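Larkolness Police
News release
2024-12-03

Stolen goods recovered from storage units in Larkolness

Officers from the Larkolness Property Crime Team have recovered 3,091 items of suspected stolen goods after searching two storage units on the Utik trading estate.

The searches were carried out under warrant as part of an inquiry into thefts from delivery vans and parcel lockers. Most of the goods were new clothing and household linen still in delivery packaging. Officers also found small electrical items, hand tools and a quantity of blank address labels.
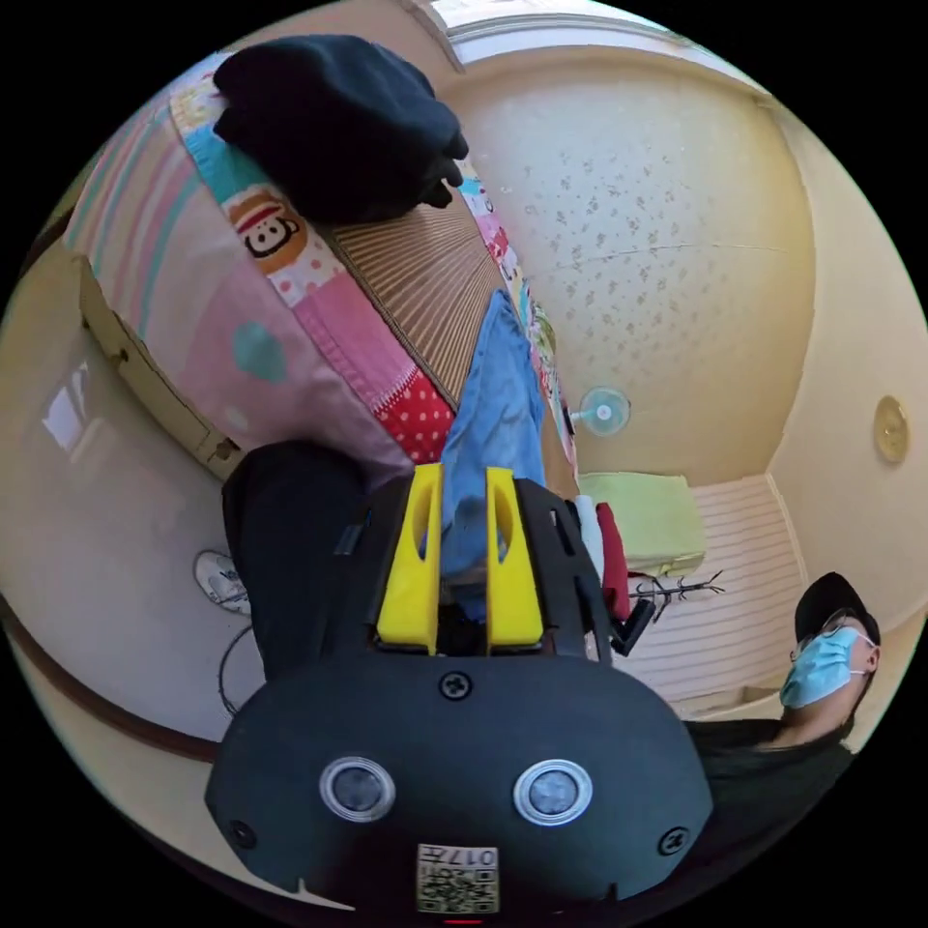

A light blue cloth.

The inquiry began in February, when the parcel firm Cletix reported a rise in missing deliveries on its routes between Larkolness and Győri Road. Officers compared the firm's delivery records with reports made by residents and identified a van that had been seen near several of the addresses. The van was later traced to the trading estate and has been seized.

Two men, aged 34 and 41, were arrested at the estate on suspicion of theft and handling stolen goods. A woman aged 38 was arrested at a house in the town on suspicion of handling stolen goods. All three have been released on bail while inquiries continue.
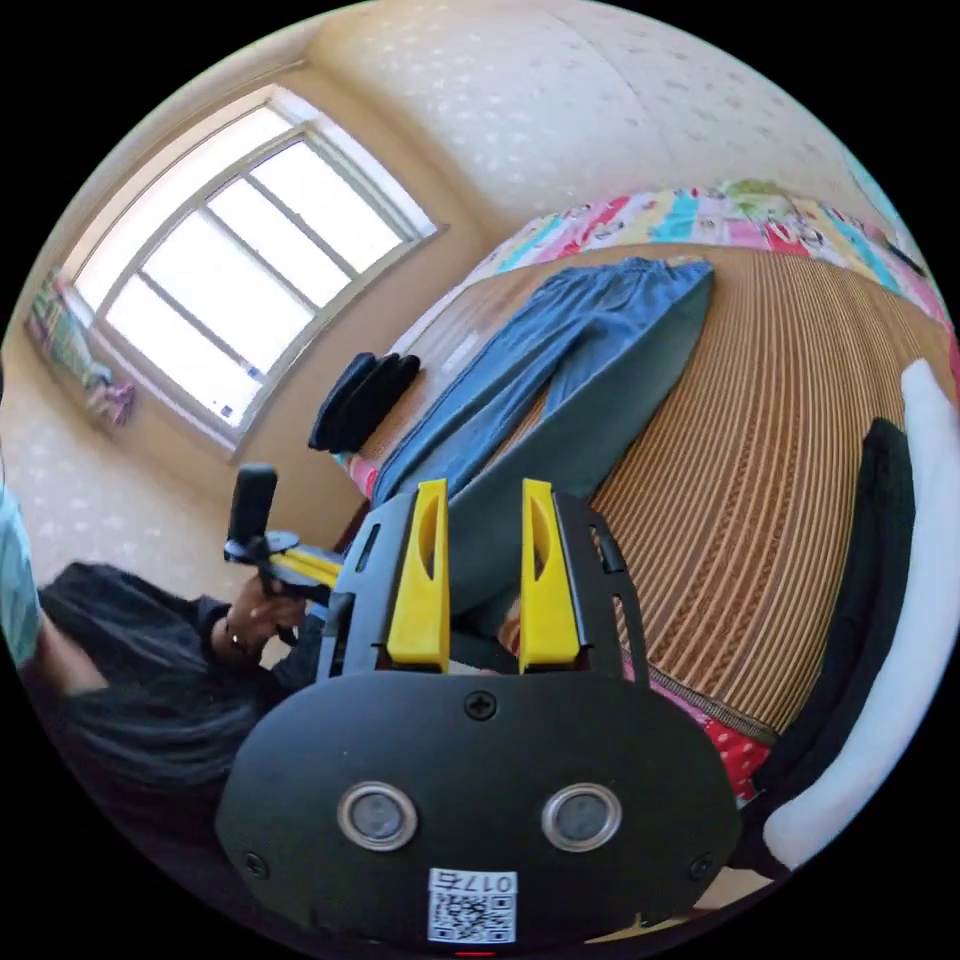
Photo: Larkolness Police

So far 1,194 of the items have been matched to a delivery record. Their intended recipients will be contacted by letter or by telephone. Officers will not ask for bank details or for any payment to release goods, and anyone who receives a call of that kind should end it and report it.

Residents who had a parcel go missing between February and the end of November, and who have not yet reported it, are asked to fill in the form on the Larkolness Police website. Please have the order number, the name of the seller and a short description of the contents to hand. If the seller has already given a refund, please say so on the form, as the goods may belong to the seller or its insurer.

Items cannot be collected from the police station without an appointment. Goods needed as evidence will be kept until the case is finished.

Anyone with information about the thefts can call Larkolness Police on the non-emergency number and ask for the Property Crime Team.

Ends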